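Totdale Repair & Reuse – Spring Newsletter

Soft furnishings, and what to do with them before the bins get full

2026-04-04

Writing this in a rush as the printer wants it by teatime, so forgive the bits that don't join up. Big subject this time is textiles. Cloths, cushions, throws, old toys with the stuffing coming out, curtains nobody wants. We get more of it than anything else now. Used to be toasters.

First the news. The council textile bank outside the Gramer has gone and isn't coming back. They were emptying it, finding half of it soaked, and sending it for burning. So everything now goes to the Millet Street hall, inside, in the dry. Please don't leave bags on the step. A bag on the step overnight is a wet bag and we have to pay to get rid of wet bags.

What we can take: clean cotton, wool, fleece, towels (any state), bedsheets, single socks, scraps bigger than a hand. Zips and buttons, loose or still attached. What we can't: duvets, pillows, anything with foam in, anything with oil or paint on it. Carpet. Someone brought carpet again.

Fleece and fuzzy stuff needs a word. It comes in looking fine and then sheds everywhere, and it sheds worse if it's been through a hot wash. Wash it at 30 at most, inside out, no softener. Softener is a waste of money on fleece anyhow, it flattens the pile and then it doesn't soak anything up. If you want the fluff back, a dry nail brush works, short strokes, all one way. Percy uses a cat comb on his and swears by it.

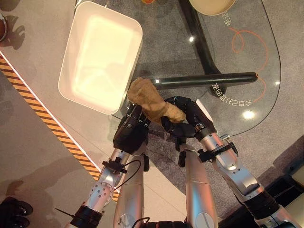 Brown cloth, the soft fuzzy sort, bunched up over the near edge of the glass table.

Old fleece throws cut down well. You get a stack of dusters out of one, no hemming needed as it won't fray. Use decent scissors, not the kitchen ones. Pinking shears look nice but they clog. Cut on the floor if you haven't a big enough table, and cut the lable off first or you'll forget and scratch something with it.

Towels are the other good one. Bath towel goes to hand towels, hand towel goes to flannels, flannels go to floor cloths. They do fray so you need to turn the edge or run a zigzag round. The blue machine at the hall does a good zigzag. The cream one doesn't, tension's gone, please leave it alone until it's been looked at. There's a note taped on it. People keep moving the note.

Mending evenings

These carry on as before, doors at seven, bring your own mug. Last term we were full most times so please put your name on the sheet. Uriel Valdovinos is taking the darning table and wants people who've never done it. Bring a sock with a hole no bigger than a 10p – bigger than that and you'll be there all night and go off the idea. He has wool in most colours but not much grey, so if you've any grey 4-ply lying about, drop it in.

Percy Sánchez is on machines. He'll show you how to thread one, clean one and change a needle, and he would like it known that he won't do your curtains for you. Needles should be changed far more than people think. If it's making a thumping noise, change the needle. If it's skipping stitches, change the needle. If it's still doing it after that, it's probably threaded wrong.

Money

Sale of cut cloths and bagged rags made 700 pounds over the winter, best yet. Of that 200 has gone on the new shelving and a second pair of proper shears, which are on a string, and they stay on the string. The garage on Tridow Road takes rags from us at 3 pounds a bag and has asked for more, cotton only. Old t-shirts ideal. No logos with thick rubbery print, it doesn't absorb and it smears.

Smalls from the swap table

Going spare: a box of curtain hooks, brass and plastic mixed. Knitting needles, mostly odd. A sewing box with the lid off (lid is there, hinge isn't). Patterns from the seventies, some quite good, some with pieces missing.

Wanted: elastic, any width. Bias binding. A tailor's ham if anyone has one. Cardboard tubes from wrapping paper for rolling fabric on.

Tea and eats

The tea table is doing well and thankyou to everyone who bakes. We're asking 50p a slice or whatever you can manage. Can we please have more savoury, we had four lemon cakes last time and no one had had their dinner. Bread goes down very well. Butter and jam are in the hall fridge, left hand door, label with your name if it isn't for sharing. If bringing something homemade, write what's in it on a bit of card, nuts especially.

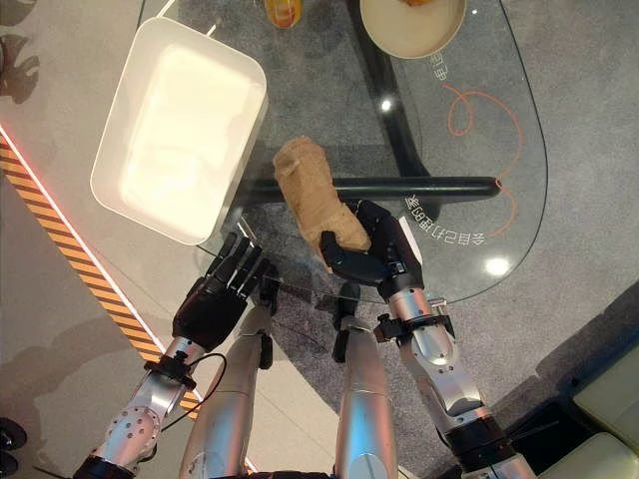
A loaf shape, rough on top, with the white tray over to the left.

Leftover bread goes home with whoever wants it. It also makes good breadcrumbs – stale slices, low oven, 15 minutes, bash in a bag. Freeze them flat.

Moth corner

A few people asked. Yes it's moth season coming, and no, lavender bags won't shift them once they're in. Freeze the jumper in a sealed bag for a fortnight, take it out, let it come right back to room temperature, then freeze again. Hoover the drawer and the gap behind the drawer. Cedar balls are alright for a while and then they aren't, you can sand them to get the smell back. Don't donate a jumper with moth in it. If you aren't sure, freeze it first and then donate it.

Dates

Summer programme goes up on the noticeboard once the hall confirms the bookings. Big sort-out is in October as usual, same hall, all day, soup provided. We need people with cars for the tip run and people with patience for the button tin.

Keys – if you've got the spare key to the back cupboard please bring it back. It has a green tag. The overlocker is in there and we can't get at it.

Next issue before the summer. Bits for it through the hall letterbox please, in writing I can read.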